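Harkside Campus, Workshop Practice 1
Handout: Storing and issuing power cords
Prepared by Ayane Chiba

Read this before the June practical. Bring it with you, along with a pencil and your own roll of labels.

1. Why cords get their own session

The equipment store at Harkside holds 163 power cords. Last year around a third of the faults written in the log were cord faults, and most of those came down to how the cord had been put away. A cord that is bent sharply at the plug every time it is stored will fail at the plug. A cord that is wound tightly around its own power supply will fail at the point where it leaves the housing.

2. Coiling

Start at the equipment end and work toward the plug. Make each loop about the width of your hand span and lay it over the last one. Let the cord roll between your fingers as you go — if it wants to twist into a figure eight, let it. Do not wrap it around your elbow.

Finish with the plug on the outside of the coil, where the next person can check it without undoing anything. Use a hook-and-loop tie if the cord is going on a hanger. In a box it can go untied. 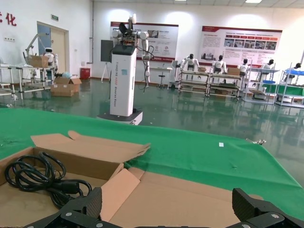
Before a cord is put away, run it through your hands from end to end. You are feeling for nicks, flat spots and stiff sections. Look at the moulding where the cord enters the plug. Any split, however small, means the cord goes in the red tub for testing and does not go back into stock.

3. Boxes

We use plain corrugated cardboard boxes with attached lids. They are cheap, they stack, and they can be replaced when the corners go soft. Fold the flaps right back before you load a box so that nothing catches on the way in or out.

There are two ways to fill one:

Single issue. One cord to a box, coiled. This is for cords that go out with a particular piece of equipment and come back with it. The Chaudhary bench supplies are all stored this way.

Bulk. Several cords of the same type in one box. Bulk boxes are quicker to fill and slower to use. Pull one cord and you will often bring up two others. Keep them to short cords of the same colour and rating, and no more than 10 to a box. 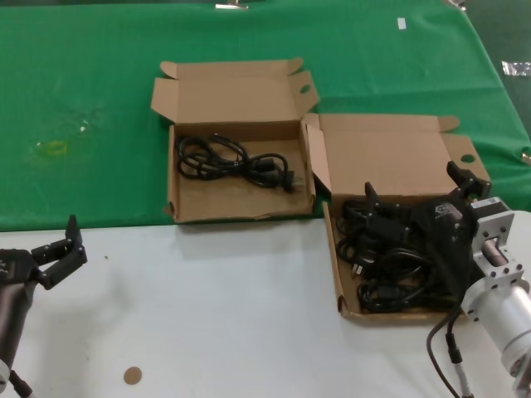

Label the short end of the box, where it can be read on the shelf. Write the plug type, the length and the date of the last test. If a box holds cords of mixed length, sort it before you label it.

4. Practical task

Work in pairs. Each pair will be given one bulk box from the Skerkville store.

Empty the box onto the bench and separate the cords without pulling on any plug. Inspect each cord as in section 2. Coil the sound ones, sort them by length, and repack them. Fill in the tally sheet as you go, including anything sent for testing.

You have 18 minutes. Marks are for condition and labelling — speed is not marked.

5. Before next class

Read the Hurnotance storage notes, sections on strain relief and bend radius. Write half a page on how you store cords at home and what you would change. Hand it in at the start of class.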